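How a Two-Armed Robot Cell Is Looked After

A robot that sorts cards does not look much like the robots in films. It has no face and it does not walk. It is a pair of arms bolted to the edge of a table, with walls on three sides. Engineers call the whole thing a cell. The word means a small closed-in space, and a robot cell is the space in which a robot does its work.

This page explains how one cell is set up and kept in good order. It stands in the workshop at Hincombe, where the technician in charge of it is Jérémie Cordier. The cell is called Flerora.

What the cell is made of

The frame is built from aluminium rails. These are long bars that can be joined at the corners, so the frame can be made bigger or smaller later without sawing anything. Dark grey panels with ridges fill the spaces between the rails. A ridged panel is stiffer than a flat one of the same thickness. You can test this with paper. Hold a flat sheet by one end and it droops. Fold it into a zigzag and it stays up.

Each arm is bolted to a black plate, and each plate is bolted to a rail along the near edge of the table. This is the most important joint in the cell. If a plate moves by the width of a pencil line, the hand at the other end of the arm will miss by a good deal more, as the arm is long and makes small errors larger.

Arms, joints and hands

A robot arm has stiff parts called links and moving parts called joints. Your own arm is built in a similar way. The links are like the bones and the joints are like the shoulder, elbow and wrist. Inside each joint is an electric motor. There is also a sensor, called an encoder, which measures how far the joint has turned. The controller asks the encoders for their readings many times a second. In Flerora the number is 1000.

The hand is called a gripper. It has two fingers that stay parallel, like the jaws of a vice, and slide together or apart. Two flat fingers are good for holding something thin, such as a card.

A small camera is fitted near the gripper. It moves wherever the wrist moves, so it gives a close view of the thing being picked up. A second camera is fixed to the cell and gives a wide view of the table. The close view is used for small corrections and the wide view for planning.

The job

Flerora handles plastic cards. They are kept in a clear stand with slots and in a folder with clear sleeves. Cards are harder than they sound. They are thin and shiny, and the stand and sleeves are see-through, so a camera may find it difficult to tell where an edge is. A patterned tablecloth covers the table. Cordier uses it to check that the cameras can find a card against a busy background as well as a plain one.
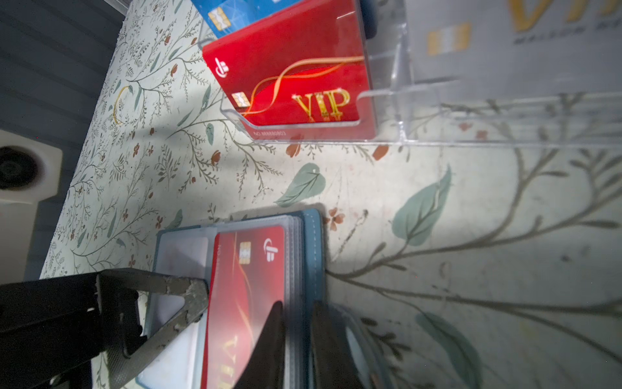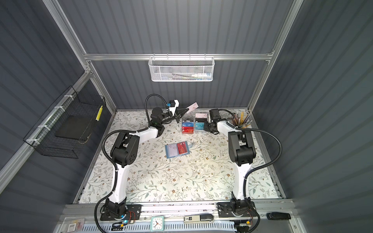 Cards, stand and open folder in the Flerora cell. First picture: close view from the wrist. Second picture: wide view of both arms.

The morning check

The cell is checked before it is used. The check takes 30 minutes and is always done in the same order.

1. Power off. The main switch is turned to off and a padlock is put through it. The key goes in the technician's pocket. Then the arms cannot be started by mistake while hands are inside the cell.

2. Bolts. Every bolt holding the plates is tested with a torque wrench. This is a spanner that clicks when the bolt is tight enough. A bolt can be too tight as well as too loose. A bolt that is too tight may stretch or snap.

3. Cables. The cables run along the outside of the arms, with some slack so that the joints can bend. The technician moves each arm slowly by hand and watches the loops. A cable must not be pulled straight or pinched in an elbow. The black tube around it, called conduit, is checked for splits.

4. Fingers. The gripper fingers are wiped with a dry cloth. Dust and grease make them slippery. If the inner faces have worn smooth, the fingers are changed in pairs. One new finger and one old one would not meet properly in the middle.

5. Lenses. Each camera lens is cleaned with a soft brush and then a lens cloth. Paper towel is not used, as it can leave scratches.

6. Power on. Everyone stands back, the padlock comes off and the arms are sent to their home position at slow speed.

Teaching the cameras and arms to agree

A camera sees the world in dots, called pixels. An arm measures the world in angles. Before the two can work together, the controller needs a way of changing one into the other. Working this out is called calibration.

To calibrate Flerora, the technician puts a board of black and white squares on the table. The size of the squares is already known. The arm moves the wrist camera to different places and takes a picture of the board from each one. The computer then compares the pictures with the joint angles and works out exactly where the camera sits on the wrist.

Calibration is done every Friday. It is also done after anybody has knocked a camera, changed a gripper or loosened a plate.

A repair: the drifting wrist

In October the left arm began to put cards down slightly to one side of the slot. The error was about 4 millimetres, and it grew during the day.

Cordier tested the simple things first. The bolts were tight. The stand had not been moved. Calibration put the error right for an hour, then it came back – a sign that something was moving while the arm worked. The cause was a screw in the camera bracket, which had come loose and was letting the camera tilt. He took it out, cleaned the thread, added a drop of thread-locking glue and put it back.

The fault went into the log book as entry 1669, with the part, the cause and the cure. If another screw of that kind comes loose, the next technician can look it up. The workshop at Trurkuvgate keeps a copy.

Words to know

Cell – the space a robot works in, with its frame, table and walls.
Link – a stiff part of an arm.
Joint – a part of an arm that turns.
Encoder – a sensor that measures how far a joint has turned.
Gripper – the hand of a robot.
Conduit – a tube that protects cables.
Calibration – making the measurements of a camera and an arm agree.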